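How to check your tyre pressures before a long drive

Sunday, August 16, 2020
By the Tindard workshop desk
3 min read

Check the tyres cold, before the car has moved. The right figures are on the sticker inside the driver's door - use the higher set if the car will be full.

Unscrew the valve cap and press the gauge on squarely until the hissing stops. Read it, then do the other wheels and the spare.

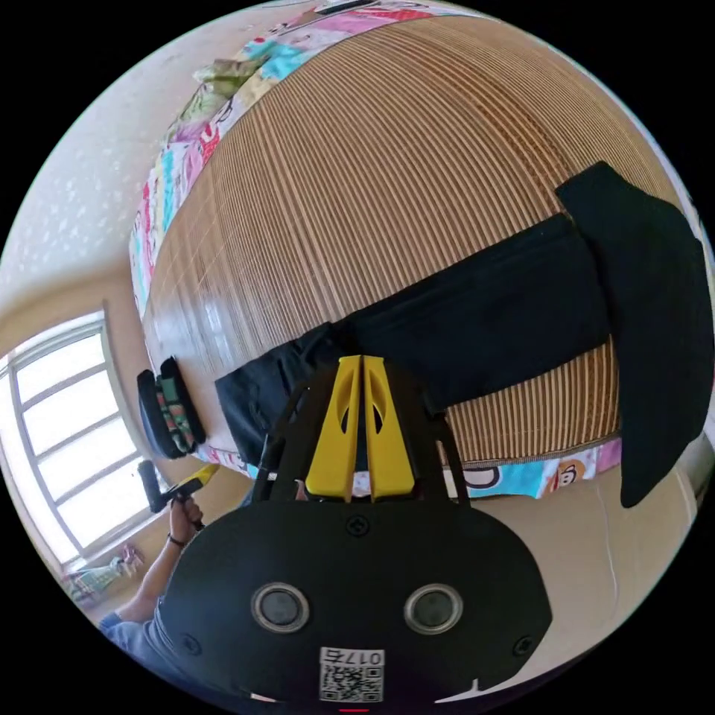
Add air in short bursts and check again after each one. If a tyre has lost more than 5 psi since July, look for a nail or a cracked valve. Refit the caps finger tight.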